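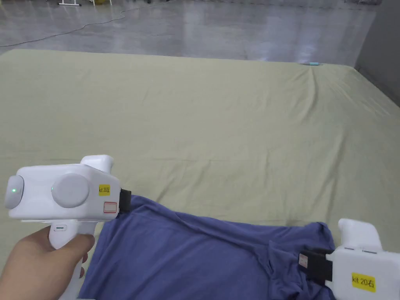
Wäsche falten ist die Königsdisziplin der Heimrobotik, jedenfalls wenn man keine Waschmaschine fragt. Ein T-Shirt hat keine Kanten, auf die Verlass wäre, es hat Meinungen. Wer trotzdem will, dass der Arm im Bastelkeller das irgendwann allein erledigt, muss es vorher ziemlich oft selbst machen, und zwar mit zwei Handgreifern. Diese Anleitung beschreibt, wie wir das in der Werkstatt Temau machen. Sie setzt voraus, dass eure Greifer schon zusammengebaut sind und sich mit dem Rechner unterhalten. Falls nicht: zurück zu Teil 2, viel Vergnügen beim Crimpen.

## Was auf den Tisch kommt

- ein Paar Handgreifer, geladen
- eine große, flache Unterlage, gern eine Matratze
- ein einfarbiges Laken
- T-Shirts, auch einfarbig, in einer anderen Farbe als das Laken
- ein Rechner mit unserem Aufnahmeskript (heißt Zurnasero, fragt nicht)
- Geduld, mehr als ihr denkt

Zum Laken: Hellgrün unter Dunkelblau funktioniert gut. Weiß unter Weiß haben wir auch probiert. Das Modell hat daraufhin mit großer Sorgfalt das Laken gefaltet.

Bügeln müsst ihr das Laken nicht. Ein paar Falten gibt es in jedem Haushalt, und ein Roboter, der nur glatte Unterlagen kennt, ist später beleidigt.

## Links ist links

Klebt auf jeden Greifer ein Etikett mit Nummer und Seite. Bei unserem Paar steht »kit 20左« und »kit 20右«, also links und rechts. Chinesisch muss dafür keiner können, zwei Zeichen schafft man an einem Abend. Wichtig ist, dass die Seite im Skript dieselbe ist wie die in der Hand. Vertauschte Greifer merkt man beim Aufnehmen nicht. Man merkt sie nach dem Training, wenn der Arm aussieht, als wolle er sich selbst die Schuhe binden.

Kurzer Test vor jeder Sitzung:

1. Linken Greifer schließen. Im Fenster muss der linke Balken ausschlagen.
2. Rechten Greifer schließen, dasselbe auf der anderen Seite.
3. Beide gleichzeitig. Hakt einer nach, Skript neu starten.

## Der Handgriff

Den Griff umfassen wie den einer Heißklebepistole, Zeigefinger an den Knopf. Nicht klammern. Nach 17 Durchgängen wisst ihr, warum.

1. Shirt zerknüllt aufs Laken werfen. Wirklich werfen. Wer es ordentlich hinlegt, bringt dem Roboter bei, dass Wäsche ordentlich ankommt.
2. Aufnahme starten und die Hände kurz stillhalten.
3. Mit dem linken Greifer ein Stück Stoff fassen und ein wenig anheben, gerade so, dass es sich vom Laken löst.
4. Mit dem rechten Greifer das andere Ende klemmen.
5. Beide langsam auseinanderziehen, bis der Stoff leicht spannt. Leicht! Das ist ein T-Shirt, kein Expander.
6. Ablegen, loslassen, nachfassen. So lange wiederholen, bis das Shirt flach liegt.
7. Ärmel einschlagen, einmal längs, einmal quer.
8. Stillhalten, Aufnahme stoppen.

Ein Durchgang darf bei uns bis zu 5 Minuten dauern. Alles darüber löschen wir, denn dann lernt das Modell vor allem Zaudern, und das können wir in Temau schon ohne Technik.

## Was schiefgeht

**Der Greifer erwischt das Laken mit.** Passiert ständig. Flacher ansetzen und die Backen erst über dem Stoff schließen. Hilft das nicht, das Laken an den Rändern unter die Matratze stecken.

**Der Stoff rutscht durch.** Backen mit einem trockenen Tuch abwischen. Vilja Pelkonen schwört auf dünne Gummistreifen, ich schwöre seitdem über dünne Gummistreifen, denn sie verschieben den Greifpunkt und man darf neu kalibrieren.

**Die Bewegung ruckelt in der Aufzeichnung.** Meistens seid ihr zu schnell. Stellt euch vor, ihr faltet die Hemden eurer Großtante, während sie zusieht.

**Der Ärmel steckt innen.** Mitnehmen, nicht abbrechen! Solche Fälle sind Gold wert. Von den umgestülpten Ärmeln brauchen wir mehr als von allem anderen.

## Ablegen der Daten

Nach je 10 Durchgängen den Ordner sichern und umbenennen: Projekt, Monat, Kürzel. Also etwa `grasmont_maerz_vp`. Namen wie `neu_final_wirklich` wandern ungelesen in den Papierkorb. Verworfene Aufnahmen kommen in den Unterordner `murks`, den schauen wir uns vor dem Training noch einmal durch.

Danach Greifer ans Ladegerät, Shirts zurück in die Kiste. Gefaltet oder ungefaltet ist egal, ihr werft sie morgen sowieso wieder hin. In Teil 4 geht es um das Training, und um Socken geht es vorerst nicht.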